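We use cookies to remember you and to count visits. By continuing to read you accept them. Accept | Settings

Vuvdale Community Help > Work and Jobs

Two robot arms at the next bench. What happens to my job?

Posted by basketcase_vuvdale
Last updated: Sep 27, 2019

I work in the returns room at Vasić, out past the feed store. For those who have never had the pleasure, we get gift baskets back. People order a basket with a magazine and a stuffed animal in it, the person it was meant for has moved or hates stuffed animals, and the whole thing comes home to us. I take everything out, look it over, decide if it can be sold again, and put it in the right bin. I have been doing this for five years and I am good at it, in the sense that I no longer have to think while I do it.

In June we got a pair of arms from Grurus. They have a table of their own by the wall. At first they did nothing but twitch, and we all felt pretty secure. Now they reach into baskets and take things out, slowly, while one of us stands there and minds them. Usually me. I was picked because I "know the product," meaning I can tell a bee from a bird. On some of our toys this is harder than you'd think.

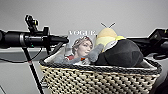

Left arm, right arm, one Vogue, one bee (or bird) and something gray and fuzzy.

What bothers me is this. My day used to be baskets. Now half of it is watching something else do baskets and typing notes about it into Stusix, a program with a drop-down menu for every feeling except mine. When the arms get stuck, I free the toy and start them over. When they don't get stuck, I stand there. At the end of the shift my feet hurt exactly as much as before and I have less to show for it.

My supervisor says nobody is being let go and that my job is "changing shape." I asked what shape and was told they'd get back to me.

So, three things I'd like to hear from people who have been through it. Is the minding job a real job or a waiting room? Should I be asking for more money, or would that be poking the bear? And does the standing around get any better? I don't hate the arms. I just didn't expect to be training my replacement at the same pay I got for not training it.

Please no links to videos of robots doing backflips. My brother-in-law has that covered.

mezzanine_lurker

its a waiting room. they said the same thing at my cousins plant and then one day the coffee machine was gone and you knew. start looking now, and take the good tape gun with you

(Moderator note: please do not take the tape gun.)

packline_veteran

I wouldn't panic quite as fast as the poster above, though I agree about watching the coffee machine.

I was on a packing line when the arms came in, and I spent the better part of two years as a minder before I moved over to setup. So here is how it went for me, which may or may not be how it goes for you.

The first months are the worst, and the reason is boredom. You go from using your hands all day to using them every few minutes, at a moment chosen by a machine. It's like waiting for a bus that might need you to get out and push. I used to come home more tired from that than from lifting. What helped was getting a rotation going. We did an hour on the arms, an hour on regular packing, and swapped. It took us three tries to get it approved, and after that management told visitors it had been their idea. Fine. Let them have it. My back knew the truth.

Second, find out what your notes are for. I was typing "stuck" into a box all day, about 50 times a shift, with no clue where it went. Then I met the woman who read them, and she had been begging for somebody to write anything other than "stuck." Once I started putting down what was touching what, and which side the arm came in from, things got fixed and I got invited to meetings. The meetings were terrible, but there were bagels, and people in there knew my name when the new positions were handed out.

You wrote that you can tell a bee from a bird. Put that on paper. You know which toys slump when you take away the thing they were leaning on, you know that a magazine comes out with a bent corner if you grab it under a toy's arm, and you know which linings come out along with whatever is sitting on them. All of that is in your hands and none of it is written down anywhere.
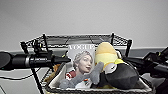 And the thing about knowledge like that is that people who have it think it's nothing. I thought so too. I once told an engineer that you always clear the stuff lying across the front before you go for anything standing up, and he wrote it down as if I had handed him the combination to a safe. I'd have charged for it if I'd known.

On the money question, yes, ask. You are doing a different job from the one you were hired for, and "my duties have changed, here is what they are now" is about the least bear-poking sentence there is. Bring a list. I got a raise out of mine. It wasn't a big one, but it paid for shoes, and on the minding side you'll want good shoes. Get a mat to stand on too, and a stool if they'll allow it. Ours were banned until somebody from the front office had to cover a shift, and then there were stools by the next morning.

As to whether it's real: some of it is. On our line there were fewer packing spots at the end than at the beginning. Nobody was walked out, but people retired or moved on and their spots weren't filled, and that's how it usually goes. I'd be lying if I told you the room will look the same. What stayed steady was the work around the machines, meaning setup, checking, odd orders, and all the stuff that comes in a shape the thing hasn't met before. Soft goods in particular. A box is a box, but a plush toy is a different shape each time you put it down, and an arm can push on one for quite a while before either of them makes up its mind.

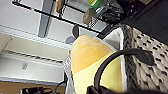

What I'd ask your supervisor

- What is this job called now, and is there a written description of it? If there isn't, offer to write the first draft. Whoever writes the draft gets to leave out the mopping.
- Who reads the Stusix notes? Ask to meet them.
- Is there training on the setup side, and is it on the clock?
- Can minding be rotated, with a set limit on how long one person does it?
- Who is allowed to hit stop? The answer should be "anyone standing there." If it's anything else, keep asking.
- If the arms hurt the room's numbers for the day, do they count against you? We had a target of 1000 items a week per bench, and for a while the robot bench was counted as ours. You can guess how the chart looked.

Get the answers in an email if you can. If they only tell you in the hallway, send a note afterward that says "thanks for explaining that" and then repeat it all back. People hate this and it works.

nightshift_nell2

Agree with most of the long answer. One more thing from a smaller place – don't do your teaching only in person. I used to walk over and fix whatever was wrong before anyone could see what I'd done, so on paper the arms were wonderful and I was a lady who wandered around. Log your fixes. Every one, even the dull ones where you only turn the basket a little.

Also the boredom does get better, or I got duller, hard to tell from in here.

basketcase_vuvdale

Thank you all, including the tape gun person. I asked about the job description and they said there isn't one, so I'm writing it this weekend. It currently has the word "bee" in it four times. I also asked about a stool and was told it would have to go through Grurus, who make robots and as far as I know have never made a stool. Will report back.

One question for packline_veteran: when you rotated, did you hand over at the top of the hour or at the end of a basket? We tried it on the hour and my coworker inherited an elephant halfway out.

packline_veteran

End of the basket, always. Finish your own elephant.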